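Bultix Dalen

The Dalen is the entry model in the Bultix phone range. It replaces the Stirneck, which went out of production in April, and keeps the same removable back cover and replaceable battery. It is sold unlocked in dark gray and pale green for $200.

The screen is an LCD panel with a pixel density of 261 ppi. Text is clear at normal reading distance, and outdoor brightness is better than on the Stirneck. There is a setting under Display that warms the colors after sunset. It is off when you first turn the phone on.

The battery is rated for 17 hours of video playback with the screen at half brightness. It charges over USB-C. The charger in the box is the slow one; the phone accepts a faster charger, sold separately.

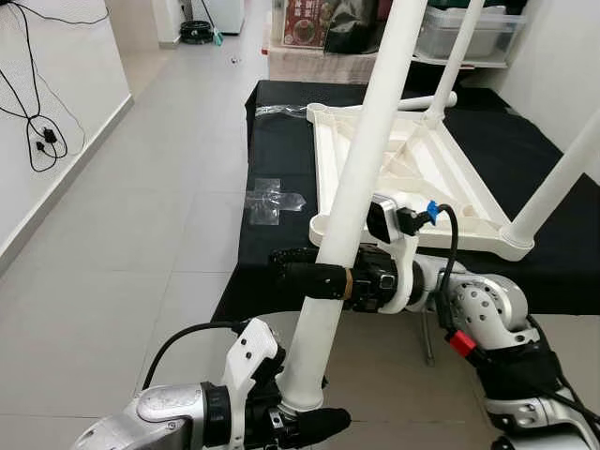
Asif Ghauri writes that he moved over from the Stirneck and kept his old charger, and that the Dalen fills up overnight with it without any trouble. He would have liked the faster charger included at this price.

The old battery does not fit. The Dalen's is wider and the contacts are on the short side. If you have spare Stirneck batteries, keep them with that phone.

The phone weighs 200 grams with the battery and cover on. The back has a light texture and does not slide much on a desk. The power button is on the right, below the volume keys, and the fingerprint reader is built into it. Up to five fingerprints can be stored. Left-handed users usually add an index finger from the left hand first.

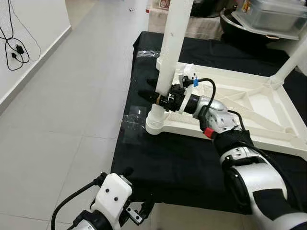

Both SIM slots are under the back cover, next to the memory card slot. You can use two SIMs and a card together. The memory card can be changed with the battery in, but the SIMs can't, so turn the phone off before you swap one.

The main camera does well in daylight. Indoors it slows down, and moving subjects will blur. Night mode takes a few seconds per shot. The front camera has no autofocus.

Software is close to plain Android, with a Bultix file manager and a radio app added. Both can be disabled. The version on sale as of 2021-10-04 fixes the problem where Bluetooth headsets dropped out when the screen locked.

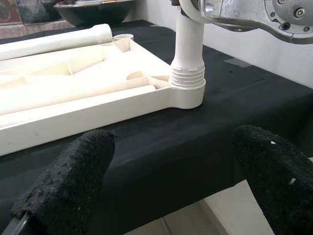
Phones bought before that will offer the update on first start. It needs a Wi-Fi connection and a battery at least half full. Your settings and messages stay in place.

In the box: phone, battery, USB-C cable, slow charger, paper guide. A headset is not included. The headphone jack is on the top edge. The Prekholm case made for the Dalen leaves the jack and the charging port open, but it has to come off before you can remove the back cover. 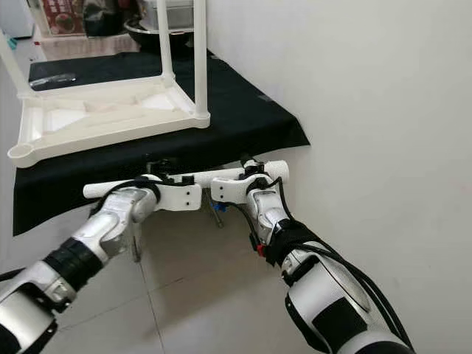

Two robotic arms at the edge of a table draped in black cloth.

Comments

Shahnaz Hettiarachchi
Does the radio app need a wired headset plugged in as an antenna? Mine says no signal without one.

radiofan
Yes, any wired headset works. You can still switch the sound to the speaker.

Shahnaz Hettiarachchi
Thanks, got it working. Reception is fine in the kitchen, poor in the bedroom.

mtk
Back cover is very stiff the first time. Start at the corner by the charging port.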